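Gourlay bin trial

The Gourlay bin trial is a procedure for comparing robot grippers on mixed objects in an open container. It was drawn up at the Lotirach workshop in Barnesbridge and is named after the engineer's bench where it was first run. A full trial has 2,000 picks, split evenly between 2 grippers on the same arm.

Objects are placed in a gray bin with sloping sides, held to the bench with clamps. Some lie close together and others near the walls, where a finger has less room to get in.
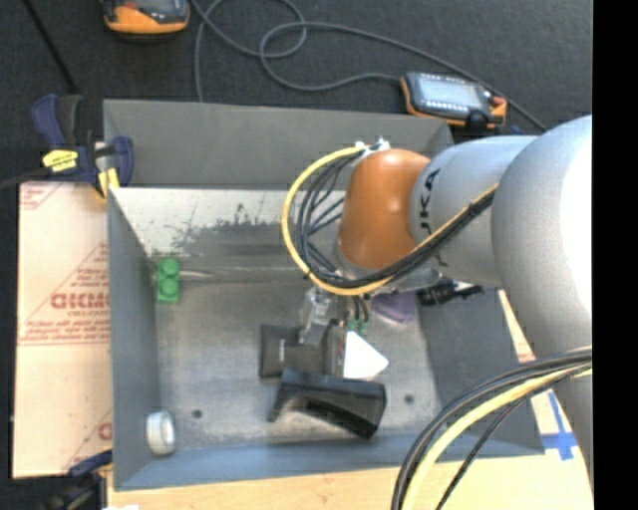 A pick counts if the object clears the rim and stays held for three seconds. Drops are logged separately from misses – a miss means the fingers closed on nothing. Cable routing is kept the same for both grippers, as a tight loop can limit wrist rotation.

Cerkmont, a later variant, adds a second camera and keeps the same scoring.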